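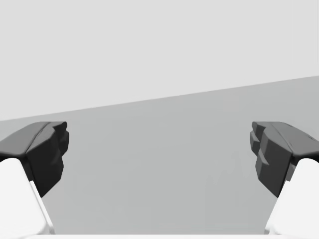
Drainage bag valves, bench notes
21/10/2018

In on a Sunday to finish the leak soak before Matěj needs the tank back. Hurel leg bags, T-tap outlet, plus the Urkwood lever tap for comparison. All filled with dyed water, hung on the rail, tissue taped under each outlet.

Lever tap: dry tissue on every bag. Happy with that.

T-tap: 3 with a spot on the tissue. Small, coin size. Two of them came out of the same carton so want the lot number off the lid before anyone bins it. The third I may not have shut fully, so redo, doesn't count yet.

Opening force. Gauge was reading high all morning, re-zeroed after lunch and did the lot again. Ignore the first page of figures, have crossed it through. Lever is much easier one handed. T-tap stiff when new, eases off with use, but then that's when it starts to weep?? Need to cycle it properly before saying so to Nelbridge.
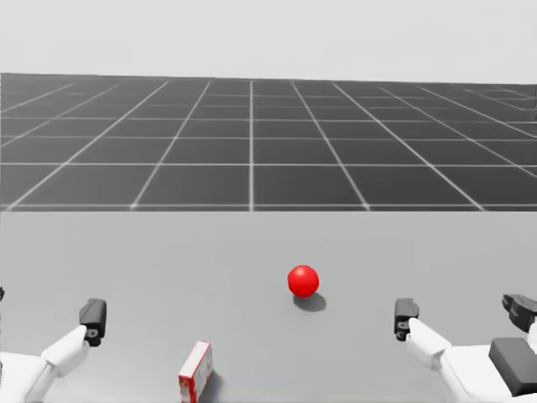
Cycling: rig counter stopped at 3,373 when the cam slipped. Grub screw again. Loctited it this time, leave overnight before restarting. Carry on from that number, don't reset the counter please.

Inlet tube. The kink thing from September is still there on the short tube. Bent round the thigh former it flattens just below the conector and flow drops to a dribble. Hrnčiar's sample tube (the ribbed one) stays open in the same bend. Bit noisier against clothing, and Ornella thinks the ribs will hold dirt. She has a point. Could we rib only the top bit? Ask them for a price on 45 cm lengths, ribbed at one end.

Straps: button holes tearing on the wide one after washing. Knitted one fine. Stop testing the wide one, waste of time.

Non-return valve, tipped each bag upside down and squeezed. Nothing back up the tube on any I tried, but only did the Hurel ones, ran out of dye.

To do
- lot number off carton lid (me, Monday)
- redo third T-tap bag
- more dye, the blue not the green, green dosen't show on tissue
- Matěj: tank is drained, lid drying on the rack, bung is in the drawer
- Ornella Lombardi to send 52 more tissues pads or whatever comes in a pack
- force gauge due calibration, sticker's gone so check the book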